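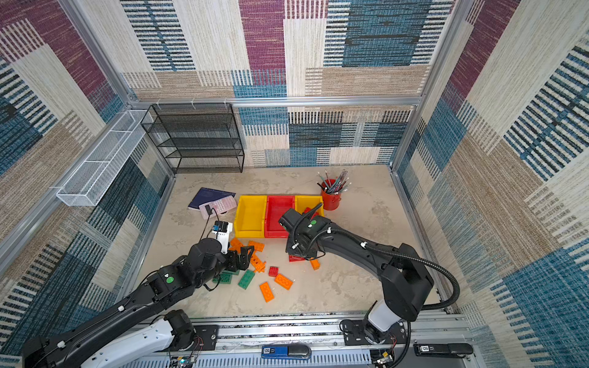 SKUMTHORPE, November

Sosina Belay leads the household tasks program at Jedivow, where two-armed machines are taught to tidy, sort and put away. Asked whether such a machine could be trusted today with a child's bedroom floor, she answered without hesitation.

"With one floor, yes. With any floor, no," she said. "Sorting bricks into bins by color is a chore we can describe fully. A bedroom also has socks in it."

The program scores each chore over 100 attempts. According to Ms. Belay, brick sorting under the present software, known as Vera, reached 90 in the most recent series. The remaining failures were mostly bricks gripped at a poor angle and dropped short of the bin. 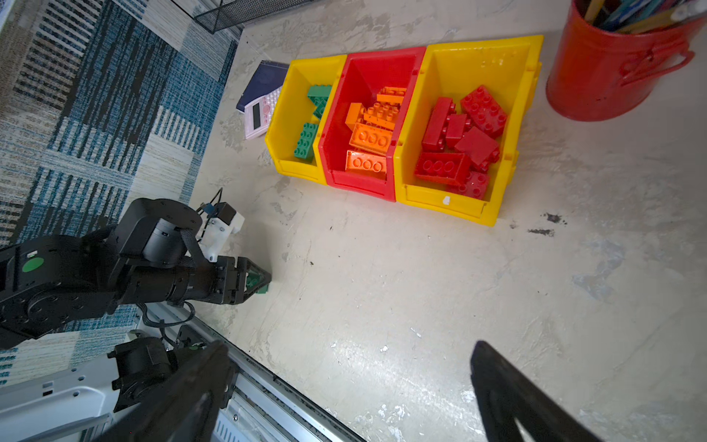 "Color is the easy part," she continued. "The difficulty begins when a bin fills up. A person pushes the pile down with the back of the hand and thinks nothing of it. We spent nearly 20 weeks on that one motion, and I would not call it finished."

Ms. Belay was equally reserved on stock work in shops. A trial with the retailer Sampaio covered the return of small goods to open bins, and staff remained responsible for anything soft, fragile or tangled. She expects that division of labor to continue for several years.

On the question of price she declined to offer an estimate. "People ask me when they can buy one," she said. "I ask them how long they are prepared to wait for a clean floor. At present a ten-year-old is faster."

The program will take up folded towels next.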